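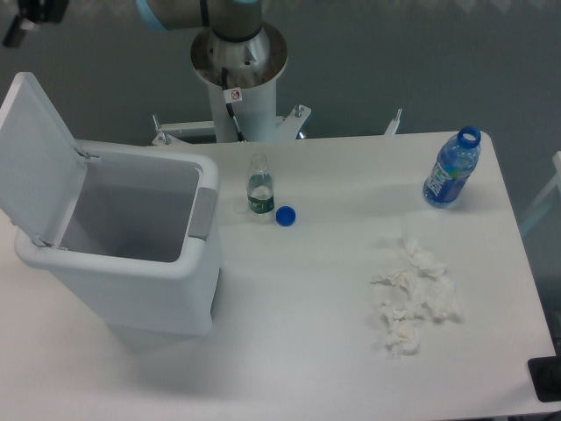
White table with a robot arm standing behind it.

Leokadia Bielecka answers the telephone in February with the name of the race and only afterwards with her own name. She has directed the Sornon canoe marathon for six seasons, and before that she paddled it in a double kayak, "always in the middle of the field, never in the newspaper."

I wanted to talk with her about the new course. The start has moved upstream from Wusthorpe to Irnov, and the finish is now at the old rowing club, where the river is wide and slow. Many paddlers like the change. Some who have raced here for a long time do not like it at all, and they have written her letters.

"I read every letter," she says. "One man sent me a map drawn by hand with his own course on it. It was a good map. But it went through a lock where we cannot get permission, and I had to write to him and say so."

The old course had one carry. The new one has three, and the second is the one people speak about. The paddlers leave the water below the Witkowska weir, run up a gravel path with the boat on the shoulder, and go in again from a low bank where only two boats fit side by side. Bielecka does not hide that she expects waiting there.

"In the first year there will be a line, yes. We tested it with club paddlers in the autumn. The fast ones needed less than a minute. But the fast ones are not my question. My question is a person who has been sitting in a boat for two hours and whose legs do not want to run."

She has asked Jarosław Krajewska, the chief judge, to write a special rule for the bank. A crew that is ready to go in may pass a crew that is still fixing its seat or drinking. Before, everybody argued about this on the spot, she says, and the judges on the bank had to be very patient.

I ask if the race is now too hard for beginners. She takes some time before she answers.

"It is harder. I do not want to say something else only to sell places. But there is also the short race, which starts at Wusthorpe and has no carry, and it has its own prizes now. In former years the short race was like a guest in the house. It started when we had time for it. This year it goes at nine in the morning, before the sun is on the water, and the long race waits."

The total number of places is 1336 for both races together. It is a strange number, and I tell her so. It comes from the parking field and the landing stage, she explains, and from how many boat numbers were already printed. She would like a nicer number but the numbers are sewn on good cloth and they can be used again.

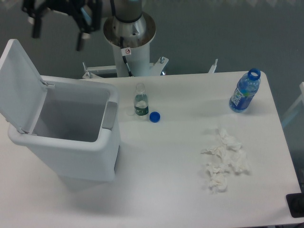

A trash bin and a water bottle on a white table.

Not all are persuaded. Witold Brzozowska, who won the marathon in 2000 and still races among the veterans, told me the old course had a rhythm that the new one does not have. "You could sit on a wash for one hour and think," he said. "Now you sit down, you stand up, you run, you sit down. This is more a sport for young people." He has entered anyway, in a single kayak, and he is training on the stairs of his apartment house.

When I repeat this to Bielecka, she laughs. "Witold said the same when we changed the color of the buoys. But he is right about the wash riding. The groups will break at the weir, and somebody who is strong on the flat water can lose everything there. I think it makes better racing -- he thinks it makes luckier racing. We will see in the results."

Her bigger worry is the level of the river. The last two springs were dry, and the stretch under Irnov has stones which a light racing boat does not forgive. Ksawery Mazurek, who looks after the safety boats, measures the depth there every week and sends her a message with only the figure in it. If the figure is too low ten days before the start, the marathon goes back to the old course for this year.

"I have both courses ready," she says. "Two sets of maps, two sets of signs. It costs us more, and our sponsor asked me why. I told them a river does not sign a contract."

And will she paddle herself again? She sold her half of the double kayak to her partner in the boat, Stanisława Michalski, when she took the job. The two women agreed that she can borrow it back on any evening when Michalski is not using it. Last summer this happened twice.

"My hands were soft like a child's," she says. "After 6 kilometers I had to stop and pretend that I was inspecting the bank."

Entries for both distances open at noon on the first day of next month. Paddlers who took part last year have their places kept for one week, and after that the list is open to everybody.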